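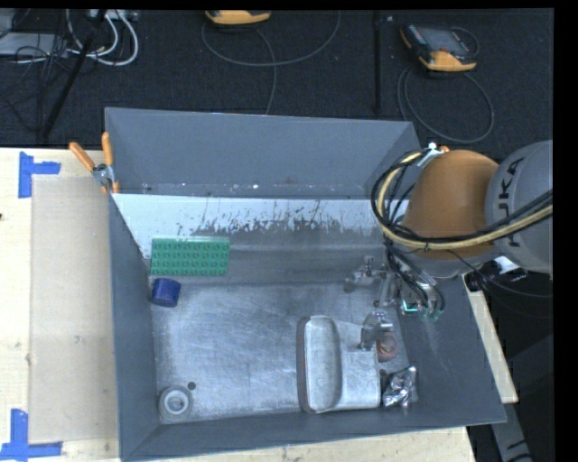
Swap Shelf changes for November

The swap shelf at the Prestholm branch has outgrown its corner, and from this month it moves to the long wall by the side entrance. The shelf was set up so that people could leave household odds and ends in good order and take home something they needed. It still works that way. What has changed is the amount coming in. Last year 3,478 items were logged through the shelf, against 2,613 the year before, and the old unit was never built to hold that much. Small things have suffered most, because they slide behind the larger ones and stay there for weeks. Small pieces will now go in open-topped gray bins with flared sides, scuffed inside but big enough that a single green block looks a bit lost in one. Larger items will stay on the shelves, with kitchen goods at waist height and books at the end nearest the door.

The side entrance is open whenever the branch is open, until 7 p.m. Please don't leave anything outside after hours. In October we had to throw out two boxes of paperbacks and a lampshade that had been left on the step overnight in the rain, and the person who brought them no doubt meant well. If you can't get here during opening hours, call the desk and we will arrange a time.

What we can take

Kitchenware, tools, toys, puzzles, games, craft supplies, picture frames, vases, garden pots and working flashlights are all fine. So are children's books in any condition short of missing pages. Adult books are welcome up to one shopping bag per visit.

Clothing is now accepted at the Madigan branch only. They have hanging space and we don't. Shoes go there too, tied together in pairs. Bedding is not taken at either branch, but the animal shelter on Skurlow Road will take clean towels and blankets, and they ask that you go to the back door.

We cannot take car seats, bike helmets, mattresses, paint, opened food, medicine or anything that plugs into the wall. The rule on electrical goods has caused some complaints. We have no one who can test them, and that is unlikely to change this winter. Battery toys are all right if the battery cover closes properly. Take the batteries out first.

Puzzles and building sets

These get their own note this time. A puzzle with a missing piece is still worth something to somebody, but please write on the box how many are gone. Masking tape and a marker are kept on the windowsill for this. Building blocks don't need to be sorted or complete. Put them in a bag if you have one, and don't mix in beads or marbles, which have to be picked out by hand before the toddler group comes in.

Board games are harder. If the rules are lost, see whether a copy can be printed before you bring the game in. The desk will print up to four pages at no charge if you bring the file or know where to find it.

Borrowing instead of taking

The tool library is separate from the swap shelf, and a few people have mixed the two up. Anything with a yellow tag belongs to the tool library and has to come back within two weeks. There are 211 tagged tools at present. If you have one at home with no clear memory of checking it out, bring it in. There are no fines. The tile cutter and the longer of the two pipe wrenches are both badly overdue, and there is a waiting list for the tile cutter.

New hooks for the tool library are on order and should be up before the end of the month. Until then the rakes and shovels are in the hall closet, so ask at the desk for the key.

Repair table

Áine Breathnach will run the repair table again from 2 p.m. to 5 p.m. on the first market afternoon of the month. She does hand sewing, loose chair rungs, stuck drawers and dull knives. Wrap knives in newspaper or a dish towel to carry them in. She does not do zippers on heavy coats anymore. The shoe repair shop next to Drunutetti, the bakery on the corner, does those and usually has them back within a week.

There is no need to sign up for the table, but people are seen in the order they arrive, and anyone who comes after 4:30 may be asked to leave the item until next time. Put your name and phone number on it. Three chairs and a sewing box from the summer are still in the back room without names on them. They will go on the swap shelf at the end of November if they haven't been picked up.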